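Galus Steamed Recipes

A set of 1000 home recipes for steamed food, typed up from notebooks, recipe cards and club newsletters and put into one common format. It covers breads and buns, dumplings, puddings, fish, eggs, vegetables and rice dishes. Every recipe is a plain text record with a matching row in a table.

Maintained by Poonam Dubey and Junhao Pan. Release 3.

Contents

What is in the set
Where the recipes came from
Files
Fields
Units and conversions
Equipment terms
How the recipes were typed and checked
Known problems
Uses
Changes
License and credit

What is in the set

Each record is one recipe as somebody wrote it down. We kept the writer's order of steps and, where we could, the writer's words. Spelling was corrected only when the mistake changed the meaning ("flower" to "flour"). Recipes that mention steaming but finish in an oven or a frying pan are included if at least one full step is done over steam. Recipes that use a pressure cooker are left out, even when the writer calls it steaming.

The set is split evenly: 500 recipes are for dough or batter and 500 are for everything else. The split was set before collecting began, so it says nothing about how often people steam bread compared with fish.

Where the recipes came from

Most of the dough recipes come from the Kustonitz cooking club, which kept a shared binder and a stack of newsletters. Mỹ Đồng scanned the binder and got permission from the families whose names appear in it. The newsletters had already been scanned, badly, and a good part of them was typed again from the paper copies.

The fish and vegetable recipes come mainly from Iltport. Duván Cuervo ran a table at the May market there and copied recipes from people who brought their notebooks along. Some were told to him out loud. Those have the value "spoken" in the source_type field, and their amounts are less exact than the rest.

The Xia notebooks are a separate group. They belonged to one household, were written over many years in at least two hands, and were translated into English by Jianguo Cui. The original text is included next to the translation. Where a character could not be read, the translation has a question mark in square brackets.

No recipes were taken from published cookbooks or from recipe websites. If you find one that was, write to us and it will be removed.

Files

recipes.csv: one row per recipe, all fields
text/: one text file per recipe, named by record number
originals/: source-language text for the Xia notebooks
terms.csv: the list of equipment and ingredient terms
removed.txt: record numbers that used to exist and why they were dropped

Record numbers are never reused. A gap in the numbering means a recipe was removed, and a new number was added at the end to replace it.

Fields

id: record number
title: name given by the writer, or "untitled"
title_other: name in another language, if the writer gave one
group: dough, batter, egg, fish, meat, vegetable, grain or sweet
source_type: notebook, card, newsletter or spoken
source_place: Kustonitz, Iltport or Xia
ingredients_raw: ingredients as written
ingredients_std: ingredients with standard units and names
steps_raw: the method as written
steam_minutes: time over steam, blank if not given
start_water: cold, simmering, boiling or unknown
rest_after: yes, no or unknown
lining: paper, cloth, leaf, oil, none or unknown
equipment: one or more terms from terms.csv
notes: anything the writer put in the margin

Use "unknown" and blank as two different things. Blank means the field does not apply. Unknown means it applies and the writer left it out.

The rest_after field was added after several people asked for it. It records whether the writer tells you to leave the lid on with the heat off before taking the food out. For buns this is often the last line of the recipe, and it was easy to miss when typing.

Units and conversions

Weights in ingredients_std are in grams and volumes are in milliliters. Cups were converted as US cups for Iltport. The Kustonitz club used a tin mug as its cup, and the binder says on its inside cover to fill it to the rivet. We do not know how much the mug held. Those recipes keep "mug" as the unit and have no milliliter value, so filter them out if you need every amount in metric.

Yeast was recorded as fresh, dry or starter. Several newsletters just say "yeast" and those are marked unknown.

Equipment terms

Writers use many names for the same few things. "Steamer" alone can mean the pot, the basket or the electric appliance, sometimes within a single recipe. We settled on the following terms.

electric steamer: an appliance with its own heated base
base: the bottom part of an electric steamer
tray: a metal or plastic layer with holes that holds the food
bamboo basket: a woven layer, with or without its lid
insert: a folding metal basket that stands inside a pot
rack: any stand that keeps a plate above the water
plate: a dish set on a rack, with the food cooked on it directly 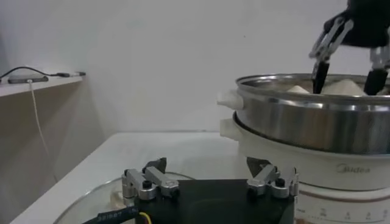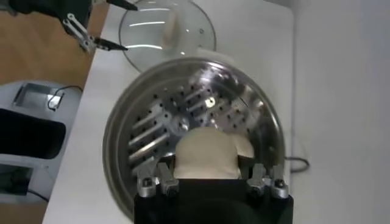 A Midea base (first) and a stainless-steel tray with round holes (second).

When a writer gives a brand, it stays in steps_raw and is dropped from the equipment field. Sizes are kept in notes. A recipe can carry more than one equipment term, and many do: "rack" and "plate" nearly always go together.

"Lid wrapped in a towel" is not an equipment term. It appears as a flag in the notes field, spelled "towel_lid", so that it can be searched.

Leaves are the hardest part of terms.csv. Banana, lotus, corn husk and cabbage are listed under their own names. The Iltport recipes also mention a "broad leaf" that two different people described in two different ways, and it has been left as written.

How the recipes were typed and checked

Every recipe was typed by one person and read against the source by another. When they disagreed, Poonam Dubey looked at the source and decided. Spoken recipes could not be checked this way, so they were read back to the person who gave them, on the spot, before the notebook was closed.

Steaming times got an extra pass. Any time that looked too short or too long for its group was checked again, and if the source really said so, it was kept. There is an egg custard in the Kustonitz binder with a time most cooks would call far too long. It is what the card says.

We have not cooked all of the recipes. Junhao Pan cooked a small number of the dough ones to settle questions about wording, mainly whether "double" meant the dough or the amount of flour. His notes are in text/ at the end of the files concerned, under the heading "tried".

Known problems

Steam times are missing from many of the vegetable recipes. Writers often say "until done" or "until it smells right."

The word "dumpling" covers filled and unfilled kinds in the Kustonitz material. Do not rely on the title to tell them apart. Check ingredients_std for a filling.

A few of the Xia recipes run on from one page to the next and the second page is gone. They are kept with steps_raw ending where the page ends, and the notes field says "page missing".

There are near duplicates. Families copied from each other, and the same plum pudding turns up with small changes in 4 records. We left them in because the changes may be of interest to someone. The notes field links them.

Allergen information is not included. The ingredient lists should not be used to decide whether a dish is safe for anyone.

Uses

The set has been used for searching by ingredient, for practice with messy text and units, and for comparing how people write down the same dish. It should work well enough for classroom exercises in cleaning data. It is too small and too local to say anything about how people cook in general.

If you plan to print recipes from it, please keep the source place with each one. The Kustonitz families asked that their surnames stay out of print, and the names have been taken out of the files for that reason.

Changes

Release 3: added rest_after and lining. Fixed the group for sweet rice dishes, which had been split between grain and sweet. Retyped the worst of the newsletters.

Release 2: added the Xia notebooks and the originals folder. Moved margin notes out of steps_raw.

Release 1: Kustonitz and Iltport only.

License and credit

Free to use, share and change, with credit to "Galus Steamed Recipes" and the release number. Corrections are welcome. Send the record number, the field, and what you think it should say. A scan or photo of a similar recipe helps with the hard-to-read words but is not required.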